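Print this page | E-mail this page

Posted in October by Obed Ofori

Intro to Robot Manipulation, Unit 5 handout: soft stuff

Read before lab. Bring the printed copy, the wifi in the Gyamfi room is bad again.

Last unit was rigid objects. Blocks, mugs, the usual. Pose goes in, grasp comes out. Clothing breaks most of that. No fixed shape so no single pose. Grab one place and the rest moves somewhere you didn't plan for. Puffy clothing is worse, it squashes first and only then do you have hold of anything.

Terms you need:
- pinch grasp: two fingers, a fold of fabric between them
- fold height: how much cloth stands up between the fingers before you close
- slip: cloth moving against the pad while fingers stay put
- drag: the part you aren't holding, still touching the bed or table

Hand-held gripper demos are the main thing this unit. Same fingers as the bench arm, person supplies the motion. You record, then the Brareo scripts cut it into episodes. Down jacket on a bed is the standard task for all groups.

Pinch in the middle of the garment, fabric gathers at the fingers and puffs out to the sides:

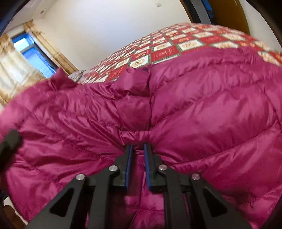
Do we have to use the same grasp point every time?
Vary it. Collar, hem, sleeve, middle of the back. A model trained on one grasp point learns that point and not much else, and your test starts will be random.

Rules for recording. Each group does 20 episodes, minimum. Start with fingers open and the whole garment in view. Close slow. Lift, pause, then move. If you drop it, keep the episode and mark it F in the log, dont delete it. Last year 3 groups deleted all there failures and then had nothing to train the success detector on.

Quilted jackets: go across a baffle if you can, along the stitching you get very little fold height. Squeeze until the padding is flat, then a bit more. Watch the sleeves. A sleeve left behind will drag on the bedspread and pull the whole thing round, which messes up your fold line later.

Edge of the bed is its own case. Once fabric hangs over the side the weight is pulling down and away from the fingers, and you need more grip than you did in the middle.

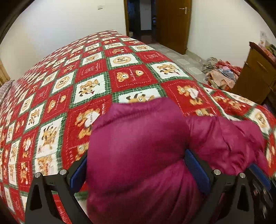
So for edge episodes use the second column of the log sheet and write which part you had hold of. "Jacket" is not an answer. "Left sleeve near cuff" is.

Also patterned bedspreads. Good for tracking (lots of corners), bad for segmentation if your threshold is color only. Try the Mininley mask first, fall back to depth. Plain sheets give you the oposite problem.

Homework:
Write up one failed grasp, one page. Sketch where the fingers were and where you think the cloth went. Then change one thing and record it again. Hand in both, plus the log.

Reading: Belutholm notes, section 3, skip the math at the end. Training runs stop at 2000 steps, shared machine, please don't go over.

Questions to me after class, or leave a note on the lab door.

O. Ofori

Print this page | E-mail this page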